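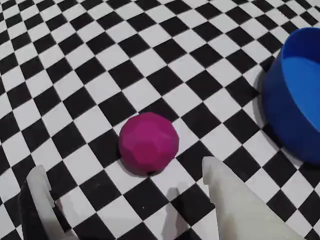
Workplace automation at Pratetby

Pratetby is a contract packing and sorting works that moved much of its hand sorting to robot arms over several years. It is often brought up in discussions of workplace automation, mostly for what happened to the jobs around the machines. The robots themselves are fairly ordinary. The changes to the working day are the fascinating part!

Background

Before automation, sorting at Pratetby was done at long benches. Workers picked small molded parts out of mixed trays and dropped them into containers by type. A shift lasted eight hours with a 30-minute meal break, and the same few wrist movements filled nearly all of it. Sore hands were the most common complaint, and new hires often left before the end of their first season. The works employed 76 people at the time the first arm was ordered.

The Caltton cells

The first sorting cell, built by the equipment firm Caltton, was installed in June next to the old bench line. Each cell has one arm with a two-finger gripper and handles a single job: find a part, pick it up, carry it to a container and let go. Simple as that sounds, it took a good deal of patient work. Shiny parts confused the early vision software, and round ones tended to roll away when a finger touched them off center. Operators who had handled the parts for years knew which way each one liked to roll, and their advice went straight into the grasp settings. One of the nicest details in the whole story is that the settings list still uses bench nicknames for the parts – "buttons," "knuckles," "fat peas."

By the end of the rollout, Pratetby had 20 cells. The control software, Dirkex, lets an operator change a pick order or slow an arm down from a touch panel, with no programming needed.

Changes to jobs

Most bench sorters became cell operators. An operator looks after several cells at once, clears missed picks, swaps fingers when they wear and decides what to do with parts the system rejects. The new job involves a lot more walking and a lot more judgment. Povilas Stankevičius, a former bench sorter who became the first shift trainer, wrote the training course that all operators now take. It starts with a full day of picking parts by hand, so that trainees get a feel for weight and grip before they touch a panel.

Pay rose one grade for operators who completed the course. Some bench work remains, mainly for soft or tangled parts, and several longtime sorters chose to stay with it.

Criticism

The change was not welcomed by everyone. Bench sorters used to sit side by side and talk through the shift, and operators work farther apart. A staff newsletter, Jaunzems, ran a long series of letters on the subject, many of them about noise and loneliness. Shared breaks were brought back as a result, and operators now work in pairs on the night shift.

There were also complaints about the error log, which at first listed missed picks under the name of the operator on duty. In one month it recorded 2,014 of them, nearly all caused by a badly set camera. Names were later removed, and misses are now logged by cell number.

See also

Industrial robot
Job rotation
Repetitive strain injury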